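How to Read a Tennis Draw Before the First Ball Is Struck

Draw day is one of my favorite parts of any tournament, and you can get so much more out of the week if you spend 30 minutes with the bracket first! All you need is a printed copy, two colored pens and a drink.

Start with the seeds. Circle the top four and notice where they land. One and two always sit in opposite halves, but three and four are drawn by lot, so one half can end up much tougher than the other.

Next, find the qualifiers and wild cards. They've often played on these courts already — sometimes three matches' worth — and a seed arriving from another city hasn't.
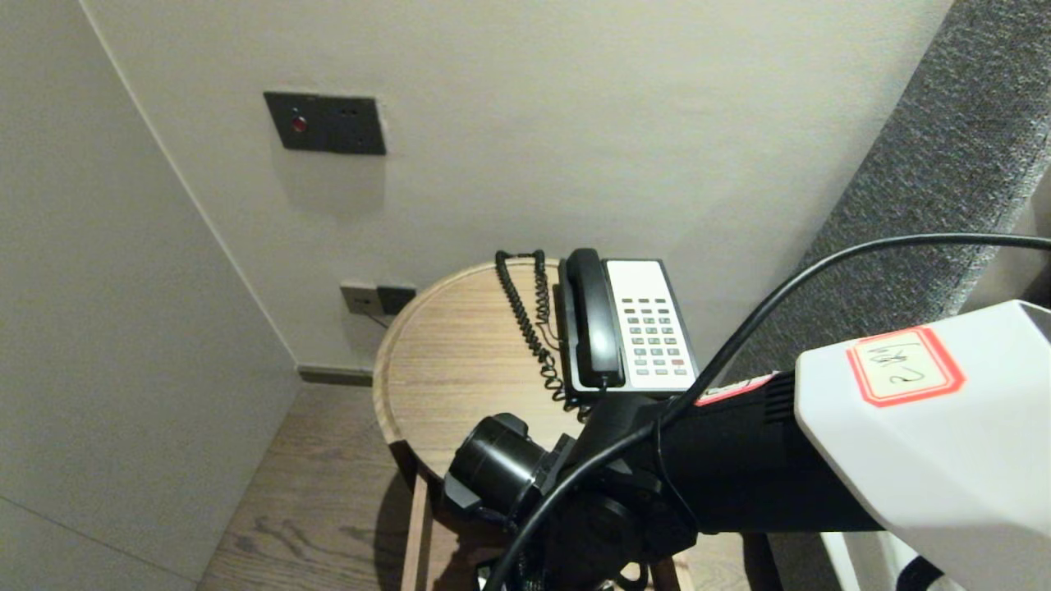
Photo: Uchenna Okeke

Now look at surface records. I write each player's win percentage on this surface next to the name, and anyone over 70 gets a star. At the Fornano indoor event last November my stars picked out a player ranked 219, and she made the semifinals. I was thrilled!

After that, follow the path. Put your finger on a player and trace the line forward, asking who they'd meet in each round. A big server in round one and a patient baseliner in round two is a hard switch for anybody.

Last, pencil in your winners all the way to the final. Go with pencil, because withdrawals happen and a lucky loser can drop into any open line. When one does, go back and redo that quarter before play starts (it takes a couple of minutes, and I love doing it).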